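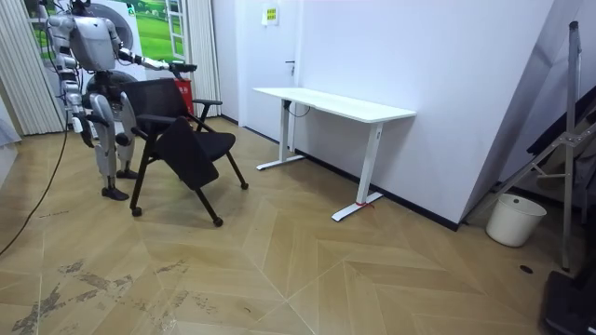
Über uns

Zivley, Standort Wollitz. Wir bringen Robotern bei, Büromöbel zu bewegen. Stühle an den Tisch, Stühle weg vom Tisch, Tische lassen wir vorerst in Ruhe. Klingt klein, reicht aber für einen vollen Arbeitstag.

Angefangen haben Ghada Dabbas (Regelung, Greifer) und Nattawut Thongdee (Software, Sicherheit) in einem Nebenraum der Firma Paisan. Inzwischen eigene Räume, 13 Leute, immer noch zu wenig Steckdosen. Kunden sind vor allem Betreiber von Seminarräumen und Büroflächen, die abends umräumen lassen wollen.

Was im Februar passiert ist

Werden wir oft gefragt, also steht es jetzt auf der Seite.

Samstag, später Nachmittag, Dauertest. Aufgabe: Drehstuhl an der Rückenlehne fassen und unter den Tisch schieben. Der rechte Greifer meldete »offen«, war aber noch zu. Der Finger hing hinter der Lehne. Die Ablaufsteuerung hat der Meldung geglaubt und den Rückzug gestartet. Stuhl kam mit, kippte, Roboter verlor das Gleichgewicht und ging nach vorn. Nattawut stand innerhalb der Markierung, weil er eine Rolle freimachen wollte. Prellung am Unterarm, eine Woche Schiene. Mehr nicht, hätte aber mehr sein können.

Der Not-Halt hat übrigens funktioniert. Er kam nur zu spät und hat bei einem Zweibeiner eine unangenehme Nebenwirkung: Kraft weg heißt, er fällt. Stand bei uns in der Risikobeurteilung, eine Zeile, ohne Maßnahme dahinter. Das war unser Fehler und nicht der des Herstellers.

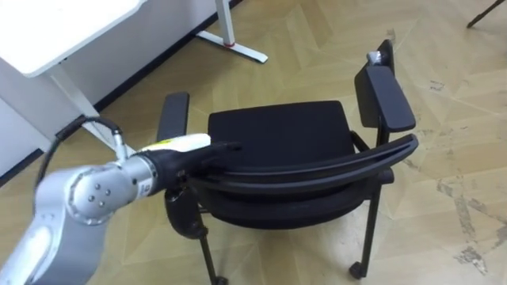 Die Ursache hat uns länger beschäftigt als die Reparatur. Im Protokoll des Laufs stehen 2.277 Greiferzustände, und genau einer davon war falsch. Erst haben wir auf das Kabel am Handgelenk getippt. Kabel getauscht, Fehler nach zwei Tagen wieder da. Dann auf den Stecker. Auch nicht. Am Ende war es unsere eigene Software: Bei kurzer Unterbrechung der Verbindung wurde der letzte Sollwert als Istwert weitergereicht. Sollwert war »offen«. Ghada hat es gefunden, nachts, beim dritten Durchlesen derselben Datei.

Dazu kommt die Geometrie. Rückenlehnen sind für Greifer fies – gewölbt, glatt, unten eine Kante, hinter der man leicht hängen bleibt. Bei Stühlen mit Armlehnen fehlt dann auch noch der Platz zum seitlichen Ausweichen. Wir hatten den Rückzug immer gerade nach hinten geplant, weil das im Simulator gut aussah.

Was seitdem anders ist

Kein Rückzug ohne gemessene Fingerstellung. Kommt kein frischer Wert, bleibt der Arm stehen und hält. Zieht der Stuhl beim Lösen mit, wird abgebrochen, bevor die Beine reagieren müssen. Arme fahren in Stuhlnähe nur noch mit 30 Prozent der vorherigen Geschwindigkeit. Dauert, ja.

Zwei Arten von Halt: einer, der die Arme einfriert und das Gleichgewicht weiter regelt, und der harte. Wer welchen Taster hat, wird vor dem Lauf laut gesagt. Klemmt eine Rolle, wird der Lauf beendet und erst dann geht jemand hin. Gilt auch für die Gründer, gerade für die.

Protokolle gehen an Pidine, unser externes Prüfbüro. Die lesen mit und rufen an, wenn ihnen etwas komisch vorkommt. Kommt vor. 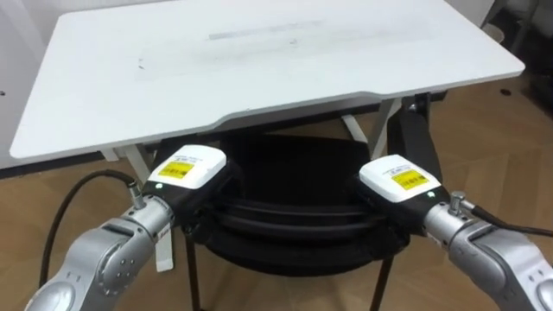
Mit beiden Greifern gleichzeitig zu arbeiten war vorher eher Kür. Jetzt ist es der Normalfall beim Ranschieben, die Kraft verteilt sich besser und ein einzelner falscher Zustand fällt sofort auf, weil die zwei Seiten nicht mehr zusammenpassen. Mehr als 3.000 Schiebevorgänge seit der Umstellung. Einmal hat sich ein Greifer wieder verhakt, am Gestell unten. Arm blieb stehen, Stuhl blieb stehen, wir haben den Lauf beendet und den Finger von Hand gelöst. So soll es sein.

Offen ist noch einiges. Das kontrolierte Hinsetzen nach einem harten Halt klappt nur, wenn vor dem Roboter nichts steht, und bei uns steht da eben meistens ein Stuhl. Klappbare Schreibplatten machen auch Ärger, die schwingen beim Schieben mit und verfälschen die Kraftmessung.

Mitarbeiten

Wir suchen jemanden für funktionale Sicherheit, gern mit Erfahrung an laufenden Maschinen. Lebenslauf reicht, Anschreiben muss nicht sein. Wer vorher zuschauen will, meldet sich bei Ghada, Besuch geht unter der Woche ab 14 Uhr. Feste Schuhe mitbringen und bitte hinter der Markirung bleiben.

Den ausführlichen Bericht zum Februar schicken wir auf Anfrage zu, auch an Mitbewerber.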